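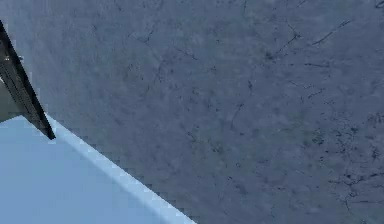

Jedard Close-Range Kit

Scene and texture tooling for wrist-camera simulation

I wrote the first version of Jedard for myself, on a Thursday night, when I was fed up with a grasp policy that did beautifully in sim and then went to pieces the moment the wrist camera got near the table. Everything looks fine from a couple of feet up! Get in close and your whole view is one surface, a bit of finger and maybe one edge of the thing you're trying to pick up -- and if that surface is a flat gray fill, your network has learned nothing useful about it.

So Jedard is the part of the sim setup that worries about the last stretch before contact. It sits on top of your existing scene files, swaps the surface materials, moves the wrist camera into the spots where things usually go wrong, and writes out frames with pose, depth and segmentation lined up. It doesn't replace your physics engine and it doesn't plan motions (for that I use Monti, my little planner, sold separately, and the two talk to each other without any fuss).

What you get

676 surface materials. Stone, concrete, worn paint, brushed metal, cloth, a few ugly linoleums I'm fond of. The cracked and speckled stones are my favorites, as a thin dark crack is exactly the sort of thing a weak edge detector will happily mistake for the side of a block. Every material has sliders for scale, tint, blotchiness and crack density.

6 camera approach patterns. Straight down, shallow slide, spiral, two kinds of angled descent, and one I call "overshoot" that goes a little past where it should. You can record your own too.

Edge report. For each run you get a plain table of where your detector put the object edge and where the edge really is, in pixels and in millimeters, sorted worst first. I look at this more than anything else in the package.

Finger masking. Load your gripper mesh once and Jedard marks its pixels in every frame, so you can drop them from the loss or keep them, whichever you like.

Render quality, a quick word

The default render is low. No fancy anti-aliasing, compression turned on, soft detail, stair-stepped edges. People write to me thinking it's broken, and I get it, but cheap wrist cameras hand you mushy pictures and I wanted training frames in the same spirit. It's quick, too: I get around 20 scene variations a minute on my desktop, which is nothing special. There's a "clean" switch in the render tab if you want smooth edges for a slide deck or a paper.

Lighting is flat and diffuse out of the box. Add your own lamps if you need hard shadows. I'd leave it flat until your detector behaves, then start making life difficult for it.

What you need

A Linux machine (Windows works, but the live preview is slow and I haven't figured out why yet). 18 GB of free disk for the full material set, or a lot less if you install only the packs you want. A graphics card helps plenty for rendering; the edge report runs fine without one. Scenes load from URDF or MJCF.

Licensing and updates

One license covers one lab or one shop, as many seats as you can fill. Updates are free within a major version. The next one, due in May, adds wet-look surfaces and a proper command line for batch jobs, so you can finally leave it running overnight without babysitting the window.

If you're coming over from Arnilden (the old texture pack, same author, sorry about the name change), your material files will import. Tint values come in a touch too blue -- open the import dialog and tick "legacy color" before you hit go. Brurnetti scene bundles import as well, minus the lamps.

There's a trial with one material pack and two of the approach patterns. It doesn't expire and it doesn't watermark your frames. Try it on your worst scene first, and if the edge report comes out looking strange, send me the table along with your camera settings and I'll take a look.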